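티셔츠 서랍을 살리는 집안일 메모

저희 집 서랍장은 브레쿠스라는 곳에서 나온 네 칸짜리인데, 맨 아래 칸이 제일 깊고 제일 말썽입니다. 티셔츠가 들어가는 칸이거든요. 한동안은 무릎으로 밀어야 닫혔고, 열 때는 목둘레 하나가 꼭 레일에 물려 나왔습니다. 서랍을 탓하며 몇 해를 살다가 결국 제 손을 의심하게 됐습니다. 그동안 써먹어 본 것 가운데 아직도 하고 있는 것만 적습니다. 사흘 만에 그만둔 방법까지 적으면 글이 길어집니다.

빨래를 걷을 때

티셔츠는 완전히 마른 다음에 걷습니다. 겨드랑이와 밑단 박음질 부분이 제일 늦게 마르니 거기를 손등으로 대 보세요. 차가우면 아직입니다. 급하다고 그냥 개어 넣으면 서랍 전체에서 장마철 체육관 냄새가 납니다. 저는 그걸 섬유유연제로 덮어 보려다가 장마철 꽃집 냄새를 얻었습니다.

널기 전에 어깨 양쪽을 잡고 두어 번 세게 텁니다. 옆집에서 무슨 일인가 싶을 정도로 털어야 합니다. 이것만 해도 다림질할 옷이 꽤 줄어듭니다. 집게는 밑단에 물리고, 어깨에는 물리지 마세요. 어깨에 작은 뿔이 난 채로 출근해 본 사람은 압니다.

옷걸이에 말릴 때는 목으로 쑤셔 넣지 말고 밑단 쪽에서 넣습니다. 목둘레가 늘어난 옷의 절반은 입어서 늘어난 게 아닙니다.

개는 자리

침대 위에서는 개지 않습니다. 이불이 푹신해서 각이 안 잡히고, 무엇보다 개다가 눕게 됩니다. 식탁이나 조리대처럼 단단하고 매끈한 곳이 좋습니다. 물론 먼저 닦으세요. 흰 티셔츠는 어제 저녁 반찬을 정확히 기억합니다.

옷은 판판하게 펴 놓고, 손바닥으로 가운데에서 바깥쪽으로 쓸어 줍니다. 목둘레부터 자리를 잡아 두면 나머지가 덜 돌아갑니다. 접는 너비는 서랍 깊이에 맞추면 되는데, 자를 가져올 것까지는 없고 잡지 한 권을 등판에 올려놓고 양옆을 접은 뒤 쏙 빼면 됩니다. 저는 2021년 12월부터 같은 잡지를 쓰고 있습니다. 플리트콤이라는 동네의 정원 가꾸기 특집인데, 읽은 적은 없습니다.

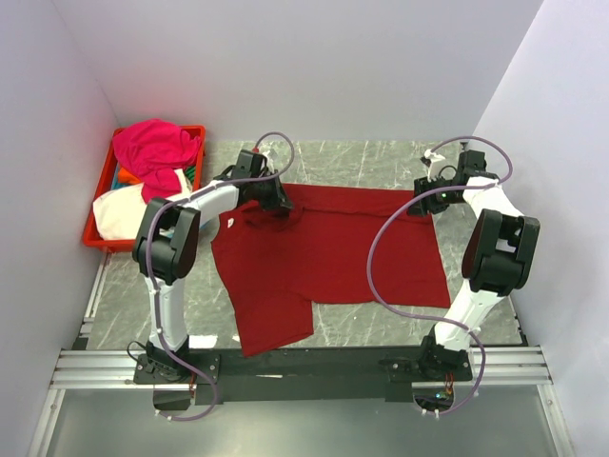
대리석 무늬 상판 위의 빨간 반팔 티셔츠. 한쪽만 접힌 상태입니다.

양옆을 접었으면 아래에서 위로 반, 다시 반이나 삼등분으로 접습니다. 다 접은 옷을 세워 봐서 혼자 서 있으면 합격이고, 스르르 누우면 한 번 더 접습니다. 얇은 여름옷은 몇 번을 접어도 눕습니다. 그건 옷의 성격이니 책꽂이 칸막이 하나를 받쳐 주고 넘어가세요.

서랍에 넣기

세워서 넣는 방법은 이제 모르는 사람이 없을 테니 길게 말하지 않겠습니다. 다만 꽉 채우면 세운 보람이 없습니다. 손 하나가 들어갈 틈은 남겨 두세요. 한 장을 뺐을 때 옆의 두 장이 따라 나오면 너무 많은 겁니다.

칸막이는 사지 않아도 됩니다. 신발 상자 뚜껑이면 충분합니다. 저는 하틀리라는 이름이 붙은 정리함 세트를 샀다가 서랍 안쪽 높이보다 손톱만큼 높은 걸 알고, 지금은 감자를 넣어 두고 있습니다. 감자 보관함으로는 흠잡을 데가 없습니다. 무엇이든 사기 전에 서랍 안쪽을 재세요. 바깥쪽 말고 안쪽입니다.

자주 입는 옷은 앞에, 언젠가 입을 옷은 뒤에 둡니다. 빤 옷을 늘 뒤쪽에 넣으면 골고루 입게 된다는 조언도 있던데, 해 보니 제가 싫어하는 옷을 월요일마다 만나게 되어 그만두었습니다.

서랍이 뻑뻑할 때

나무 레일이면 양초를 문지르세요. 흰 양초 한 토막이면 됩니다. 향초는 잘 미끄러지기는 하는데 바닐라 냄새 나는 내복을 입게 됩니다. 금속 레일은 마른 솔로 보풀부터 빼내고, 그래도 걸리면 나사가 풀렸는지 봅니다. 식용유는 바르지 마세요. 처음 일주일은 훌륭하고, 그다음부터는 먼지가 엉겨 붙습니다.

6월의 정리

저는 일 년에 한 번, 6월에 서랍을 통째로 비웁니다. 날이 좋아 빈 서랍을 베란다에 세워 두기에 알맞은 때입니다. 바닥은 물기를 꼭 짠 걸레로 닦고, 그늘에서 말린 다음 종이를 새로 깝니다. 포장지 남은 것도 좋고 달력 뒷장도 좋습니다. 신문지는 밝은색 옷에 잉크가 묻어날 수 있어 저는 쓰지 않습니다.

이때 버릴 옷도 고릅니다. 목이 늘어난 옷, 잠옷으로 강등된 지 오래된 옷, 잠옷으로도 안 입는 옷 순서로 봅니다. 멀쩡한 면 티셔츠는 손수건만 하게 잘라 걸레로 씁니다. 창틀과 수도꼭지에는 이만한 것이 없습니다. 프린트가 두꺼운 부분은 물을 먹지 않으니 잘라내세요.

한 장에 1,000원 주고 산 행사 티셔츠가 십 년을 버티고, 큰맘 먹고 산 옷이 두 번 빨고 나서 비틀어지는 이유는 저도 모릅니다. 비틀어진 옷은 옆선을 맞추려 하지 말고 어깨선만 맞춰서 개세요. 옆선까지 맞추려다 저녁이 다 갑니다.

좀약은 옷에 직접 닿지 않게 서랍 구석에 두고, 다른 종류와 섞어 쓰지 않습니다. 포장 뒷면의 교체 시기는 깨알 같은 글씨로 적혀 있으니 넣은 날짜를 봉지에 펜으로 크게 써 두면 편합니다.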